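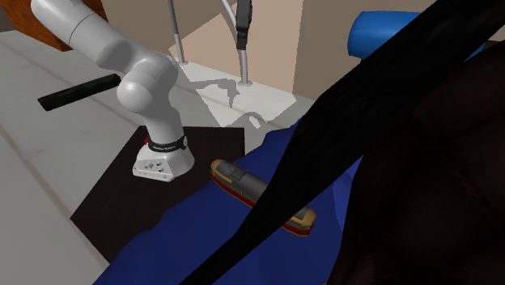
Diary of the Deputy Librarian: The Bajpai Room Reopens

Library > Staff Diaries > Collections and Reading Rooms

Last updated: December

December | Xiomara Okafor, Deputy Librarian, Gramus Public Library

The shelving in the Bajpai Room was signed off at 8:15 this morning. Wavetti had left two end panels short on the north wall, and these were fitted before staff came in. I walked the full length of the room with Anselmo Huamán and checked each bay against the plan. Bay 14 still leans a little toward the window. He has asked the fitters to return with packing pieces and will not load the top shelf until they do.

The count of the maritime and river collection is complete. It stands at 3,774 volumes, of which 272 have been set aside for repair. The repair figure is higher than the one given to the board in the fall. Most of the difference comes from the bound harbor registers, where the leather has gone powdery along the joints and leaves red dust on the hands. The registers will be issued by appointment only until the conservator has seen them. Readers who have already requested one for this month will be written to individually.

I spent the middle of the morning on the matter of the pamphlets. Under the old arrangement they were kept in boxes by donor, which suited the donors but not the readers. Anselmo favors a single run by date. Beca Wynne would prefer to group them by river, with an index by date. I have read both of their notes twice and am inclined toward the rivers, although the Ernel would then fill almost half the shelving by itself. The decision is held over until we have seen how the boxes sit in the new bays. I should record that a good many of the pamphlets carry no date at all, and that the dates penciled on them by my predecessors do not always agree with one another.

Lunch was taken at the desk. The heating failed again in the east corridor between noon and two and came back without any action by us. A report was filed.

The afternoon meeting concerned the young readers' corner. Rocío Zapata presented her list of 200 titles on boats, tides and the deep sea, with 70 proposed for purchase in this budget year. I approved the purchases apart from one encyclopedia, for which we already hold two copies in fair condition. There was a longer discussion of reading ages. The present labels go by school grade, and parents have told us that this discourages older children who read slowly. Rocío will prepare a version using subject labels alone. It will be tried on one shelf through the end of winter.
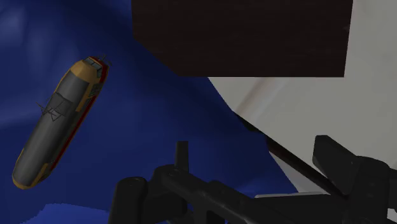 Signs for the corner took up the last part of the meeting. The existing boards are dark green with cream lettering, in keeping with the main hall, and from the doorway they are hard to read. Onni Pesonen had drawn up four color schemes, all of them quieter than I had expected. After some talk we chose one that follows the toy submarine: medium gray for the body of the board, yellow-orange at each end, and a thin red line running between. The lettering will be black. I have asked that the boards have rounded corners as well, as the lower ones will hang at the height of a small child's head.

Onni also raised the question of floor cushions. Our present set has been cleaned many times and the covers no longer close properly. New covers are allowed under the furnishings line, and he may proceed without coming back to me.

Before leaving I reviewed the wording of the notice for the front doors. It gave the new hours correctly but left out the early closing before the holiday – this has been added. The notice also referred to the room by its old name, the Lower Annex, which many of our regular readers still use. I have allowed the old name to stand in parentheses for one year.

Items carried forward: the packing pieces for Bay 14, the letter to readers about the registers, and the corridor heating. The key to the pamphlet cupboard is with Beca until morning.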